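Imprimir | Enviar por e-mail

Sosham altera regras de medição de água em edifícios com contador único

Os condomínios de Sosham abastecidos por um só contador geral passam a ter de instalar medição individual por fração sempre que façam obras de substituição das colunas de água. A alteração ao regulamento municipal de abastecimento foi aprovada em julho e abrange 532 edifícios, num total de 2,489 frações habitacionais e comerciais.

Até agora, nestes prédios, o consumo era registado à entrada e repartido pelos condóminos segundo a permilagem ou por acordo de assembleia. O novo texto mantém a repartição por permilagem apenas para a água das partes comuns (rega, lavagem de escadas, enchimento do circuito de incêndio) e obriga a que o restante seja faturado por leitura direta.

A obrigação não é imediata. Aplica-se aos edifícios que apresentem comunicação prévia de obras nas colunas ou cuja rede interior tenha sido classificada pelos serviços como degradada. Neste segundo grupo estão 23 edifícios, quase todos no bairro de Ostton, com tubagem de aço galvanizado e perdas confirmadas entre o contador geral e as derivações. Os respetivos administradores já foram notificados e dispõem de 7 meses para entregar projeto.

O regulamento fixa também as condições técnicas. Os contadores individuais devem ficar em bateria, em zona comum acessível a partir do patamar ou do átrio, com válvula de corte a montante e válvula de retenção a jusante. A instalação dentro da fração só é admitida quando o projetista demonstre que não há espaço para a bateria, e nesse caso o contador tem de permitir leitura remota. O contador geral mantém-se em serviço para controlo de perdas.
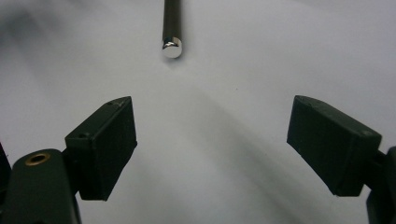 A diferença entre o volume do contador geral e a soma dos contadores individuais, descontadas as partes comuns, passa a ser apurada em cada período de faturação. Se ultrapassar o limite previsto no anexo técnico em dois períodos seguidos, o condomínio é obrigado a promover um ensaio de estanquidade da rede interior. O custo do ensaio é do condomínio, exceto se o desvio resultar de erro do contador geral, cuja verificação metrológica compete à entidade gestora.

Bogdan Kwiatkowski, engenheiro responsável pela divisão de redes, refere que a medição conjunta dificultava a localização de fugas. «Com um único ponto de leitura, uma perda na coluna e uma torneira aberta num terceiro andar dão o mesmo registo. Só com leituras por fração é possível separar as duas coisas», afirma. Segundo o mesmo responsável, os serviços vão dar prioridade aos prédios em que o consumo noturno não desce a zero.

O fornecimento dos contadores foi adjudicado à Dinetti. A Duda assegura a montagem e a selagem nos edifícios em que o condomínio opte por contratar o serviço através da entidade gestora. Quem preferir instalador próprio pode fazê-lo, desde que este esteja inscrito na bolsa municipal e que a selagem seja feita pelos serviços. A tarifa de ligação não é cobrada nas frações que transitem do regime de contador único.

Os arrendatários podem pedir a titularidade do contrato mediante apresentação do contrato de arrendamento. Na falta de pedido, o contrato fica em nome do proprietário. As dívidas acumuladas no contador geral até à data da mudança continuam a ser do condomínio e não transitam para os contratos individuais.

O regulamento consolidado, o anexo técnico e o modelo de comunicação prévia podem ser consultados no balcão de atendimento, entre as 9h00 e as 16h30. A lista dos edifícios notificados está afixada no mesmo local.

Imprimir | Enviar por e-mail

Contactos | © Todos os direitos reservados | Voltar ao topo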